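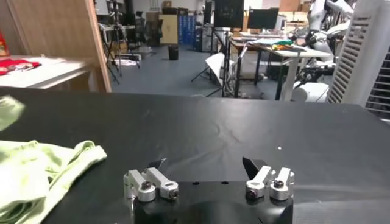

Chapter 6
What a Destination Claims About Itself

Open any visitor guide and count the pages before you reach the word "hidden." In the guide to Hultstead it comes on page 2, attached to a market square that every tour bus in the region stops at. The same guide says the town has 148 places to eat. It doesn't say whether that includes gas stations, hotel breakfast rooms and the snack stand at the ferry dock. We suspect it does.

This chapter deals with the promises places make to travelers, and with who pays for them. Most guides are funded by the businesses listed in them. That doesn't make them false, but it should make you slow to believe them.

6.1 Numbers in the brochure

Cullurgate advertises 2,908 hours of sunshine a year. Before you repeat a figure like that, ask where it was measured and over how many years. A weather station on a dry hilltop tells you very little about a beach on the other side of the hill -- and the beach is where the hotels are.

Be just as careful with "walkable." Dinu uses the word for a center split by a four-lane road. A healthy adult with no luggage can walk it. A parent with a stroller on a Saturday in August may see the matter differently.

6.2 Reviews and rankings

Booking sites such as Stastik rank towns by visitor score. The score comes from people who chose to go, and then chose to write. Those who stayed home because of the prices left no rating at all.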